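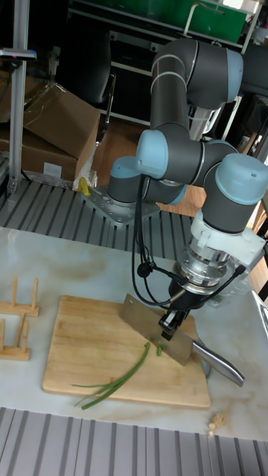 Arash Azimi
Recipe tester and kitchen equipment editor, Plovden

Green onions, cut technique. A thread, because the replies to the Rashti dumpling recipe keep asking why the onion rings come out joined together like a paper chain.

Joined rings mean the edge didn't reach the board along its full length. Two usual causes: a dull blade, or a blade and board that don't match. A flat cleaver edge on a board with a dip in it leaves a strip of uncut leaf every time.

Check the board first. Put a steel ruler on its edge across the middle and hold a torch behind it. Light under the ruler means a hollow. A hollow board can be planed or sanded flat, but do both faces or it will cup.

Then the knife. A cleaver with a straight profile wants a short push forward and down. A chef's knife with a curved belly can rock. Rocking a straight edge only bruises the stalk, and bruised onion goes slimy in the fridge by the next day.

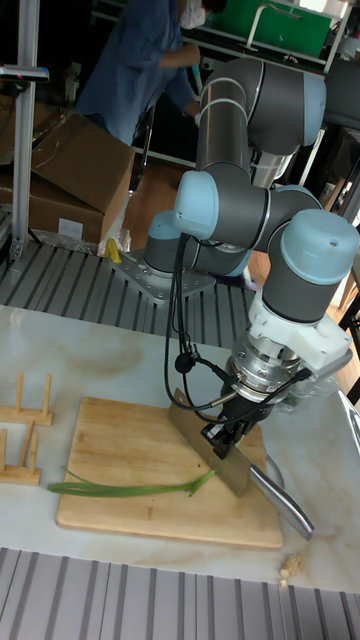 One green onion, pale end under the cleaver.

Start with one stalk. The white end is firm and cuts like a vegetable. The leaves are hollow tubes and collapse before they cut if the edge is dull. If the white part comes away clean and the leaves don't, sharpen.

For sharpening I use a 1000 grit stone and finish at 3000. Going finer makes a nice mirror and slides on tomato skin. Strop on plain newspaper, edge trailing, a few passes a side.

Bevel angle: 15 degrees a side is fine for vegetables. If the same cleaver also gets used on chicken joints, leave it at 20 and accept slightly rougher rings.

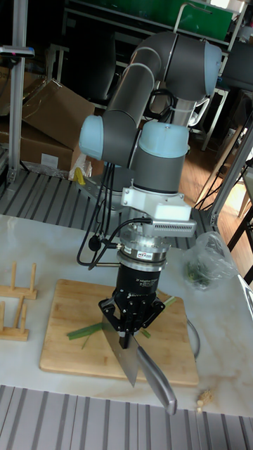
BOARDS AND BLADES

Board care in one post. Wash both faces, wipe, stand on edge to dry. Lying flat on a stone or stone-look benchtop, the underside stays damp and the board bows upward. Food-grade mineral oil when the surface looks pale and chalky. Not olive oil, it goes rancid.

Rounded corners are worth having. Square ones chip when the board gets knocked against the tap.

Duván Tamayo asked about all-metal handles. Easy to clean, no rivets or joins to trap food, slippery with wet hands. I had a Jarnar with a satin finish for 3 years and dried my hands before picking it up. That was the whole fix.

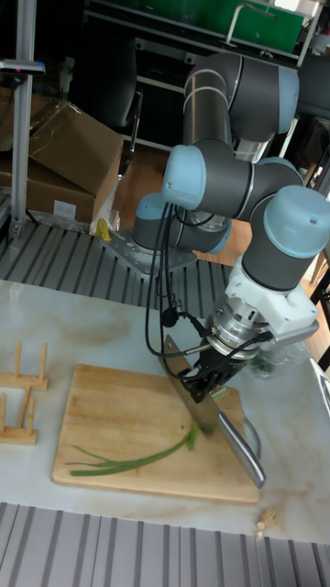
Bunching is the last variable. Line up the white ends, keep the bundle low enough that the blade passes through in one stroke, and trim the roots before you start. With the leaves laid out to the left and the blade coming down on the bundle, the cut pieces gather beside the knife and need clearing before they get under the edge. Keep the ends in their own small clump off the board. They go in stock.

Storage: dry rings, paper towel, lidded box, 5 days. Frozen they keep through to December but only for cooked dishes.

Gromton board oil question is next. Still testing.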